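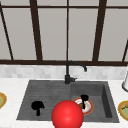
Opening

Morning everyone. I have 24 minutes and I'll try to leave 6 of them for questions. If the clicker dies again, Lerato has the keyboard.

Who we are: small group at Jistbridge, two people on this comparison, me and Lerato Sithole. Aiguo Dong wrote the scene loader and answers the hard questions about contacts, so send those to him.

What I'm covering: how we compared two gripper models and three camera placements on kitchen tasks in simulation, what we got from it, and what we're still not sure about. No hardware results today. Hardware is Aiguo's talk in April.

The question

We had to pick a gripper for the kitchen work. The candidates were the Quiroga parallel jaw and the Pultby three-finger. The arm was fixed from the start, the controller was not, and the budget allowed one gripper. Buying both and trying them on the bench would have been the normal way to do it. We couldn't, so we ran them in simulation first.

Say this slowly: the result is a ranking for our tasks. It is not a score for the gripper in general. Last time people quoted the number without the task list.

The sink scene

Still on slide 1 for this. Sink scene, one of 8 in the set. Two basins, black faucet between them, window behind. The plate with the orange-red rim is in the right basin, tilted, with a black utensil lying on it. The other dark object is over in the left basin by itself.

Why we like this scene for comparing grippers: the plate and the utensil ask for different things. The plate wants a rim grasp with one finger behind it. The utensil has a thin handle lying across the plate, and you have to pinch it without pushing the plate. There are walls around all of it, so the approach angle matters.

The red sphere covers the left edge of the plate from this view. Point at it. Any policy that only gets this camera has to deal with a plate it can't fully see, and that comes up again in the camera section.

Also mention: dark utensil, dark sink. The depth channel is fine with that. The RGB-only runs had trouble telling the handle from the basin wall.

Setup

Total of 2326 episodes across all scenes. Same seeds for both grippers. Object poses jittered on reset, lighting left alone. An episode ends on success, on timeout, or if the contact force goes over the limit we set in the config.

Success means the object is lifted clear of the basin rim and held. We did not score placing. Somebody asked about this in the dry run. Placing brings in the controller a lot more and we wanted the gripper difference to show.

Camera placements were wrist, fixed front, and both together. The slide 1 view is the fixed front one.

Controllers: we started with plain position control and moved to impedance after the first batch. Numbers on slides 5 and 6 are all impedance. The position control runs are in the backup slides. Don't go there unless asked.

Results, grippers

Slide 5. The Quiroga did better on plates. Flat pads, predictable contact, and it fits down between the rim and the basin wall. The Pultby kept touching the wall with its outside finger before it reached the plate. We tried tilting the approach and got some of that back, but then it needed more room above the sink and came close to the faucet.

The Pultby did better on round and lumpy things. It closes around them, and small pose errors stop mattering. If our task list had more of those the ranking would change.

Utensils were close to even. The failures were different, though. The Quiroga missed the handle and came up with nothing. The Pultby got the handle and moved the plate as well. For our customer the second one is worse, which is a judgment call and I'll say so.

Results, cameras

Slide 6. Both cameras together won in every scene. No surprise. The useful part is wrist alone against front alone.

Wrist alone was better at the last stretch before contact and worse at choosing where to start. Front alone was the reverse, and it dropped a lot whenever something stood between the camera and the target. Go back to slide 1 if there's time and point at the sphere again.

Lerato reran the front camera cases with the mount moved higher. It helped with occlusion, and it made thin handles harder because they cover fewer pixels. Her plot is slide 7.

What I don't trust

Friction. We used one value for all ceramics. Aiguo thinks it's too high and I think he's right.

Water. There isn't any in the simulation. A real sink has a wet plate in it.

Finger compliance on the Pultby. The model came from Iltby and the joint stiffness is their default. We asked for measured values and are waiting to hear.

Where we ended up

Ordered the Quiroga, with the wrist and front cameras both kept. Impedance control stays. The scene set and the seeds are on the shared drive under the sink comparison folder, so anybody can add a third gripper and run it against the same episodes. Please do, and tell Lerato which config you used.

Questions.

If asked about cycle time: not measured.

If asked about suction: looked at it, left it out, food on the plates.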